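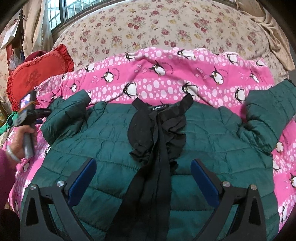 News > Software > Robotics

Print this article | E-mail this article

January 2019
By Kieran Nic Aodha

Costov releases garment planner for two-finger grippers

Robotics software company Costov has released a new version of Drirnano, its planning package for handling clothes and bedding. The update adds a module that picks a grasp point on a soft item and works out the path of both fingertips before they close.

Earlier versions expected a garment on a plain table in a single color. The new one is meant for ordinary rooms, where a padded jacket may be laid on a patterned blanket with other cloth close by.

"The old segmenter was fine on a gray bench and poor nearly everywhere else," said Léonie Hoarau, who leads the perception work. "Print was the worst of it. Give it dots or cartoon animals and it would put the edge of the sleeve in the wrong place."

The module was trained on 2000 short recordings made with hand-held grippers in bedrooms and living rooms. A further 320 were kept back for testing. Costov has not published error rates and says it will do so in July, once an outside group has repeated the tests.

Quilted fabric gets its own setting. Stitched channels look like folds to a depth estimator, and the previous planner would often aim for a seam. Users can now mark an item as padded, and the planner then looks for an edge, a hood or a strap that fits between the pads.

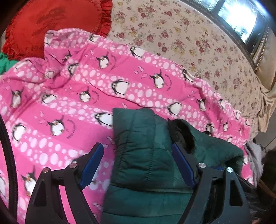

Changes to the control side

The grip controller has been rewritten as well. It runs at 400 Hz and slows the fingers in the last part of the approach. If the planned point moves while the fingers are closing, the controller stops and asks for a new plan - the old one carried on to the end.

Baptiste Millet, who maintains the controller, said the stop can be turned off but that he would not recommend it with thin cloth.

There is also a replay tool. It steps through a recording and draws the planned finger path over each view, with the reason a candidate point was dropped. Logs from the last five releases can be opened without conversion.

Availability

Drirnano is available now to current license holders. Whiteley, which sells the package in North America, will handle upgrades there. A plug-in for the Premance simulator is in testing and has no release date.

The padded setting is off by default. Sites that use their own camera calibration files will need to export them again before installing.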